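On the Provision of Tea at Public Meetings
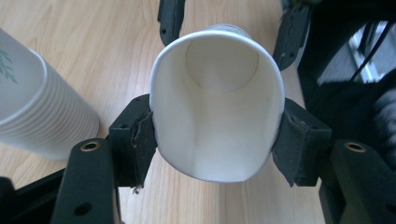 The residents' association to which I belong has lately reviewed the arrangements for refreshments at its open meetings, and I have been asked by several readers to set out my own position. I should say first that I write in a personal capacity. The present practice, adopted when the hall at Kwak Street changed hands, is to serve tea from an urn at the interval, with milk and sugar placed on a separate table. Attendance at the interval is good. Attendance after it is less so, and it has been suggested that the quality of the tea is in part responsible. I am inclined to agree. A white paper cup with a thin rolled lip, of the sort shown, is perfectly adequate for water, but it gives a little at the sides when held, and those carrying two of them across a crowded room are understandably cautious.

The case for china was put forward by So-yul Myung in April. Her paper ran to six pages and dealt fairly with the objections, the chief of these being the washing up. The hall has one small sink, and the hot tap is slow. She proposed that members should take turns, two to each meeting, and that the hall should be asked to allow a further half hour at the end of the evening. The managers have replied that this may be possible, subject to the needs of the choir.

There remains the matter of storage. The cupboard beside the stage is at present shared with the Hindeo Players, whose costumes occupy the greater part of it. I have no wish to reopen the correspondence of last winter on this subject. It will be enough to record that one shelf has been offered, and that one shelf will not hold cups and saucers for a full meeting. Mugs would take up less room, although older members have expressed a clear preference for a saucer, on which a biscuit may be rested.

On the tea itself, I would ask that the urn be filled earlier. Water drawn at the start of the chairman's remarks has seldom come to the boil by the end of them. I would also ask that the bags be removed after roughly six minutes. At the last meeting they were left in throughout the discussion of parking on Zaleck Road, a long item, and the result was very strong.

Comments on the proposal may be left below or handed in at the door. The next open meeting will begin at the usual time, and tea will be served in the usual manner until a decision has been reached. Those who wish to bring their own mug are welcome to do so.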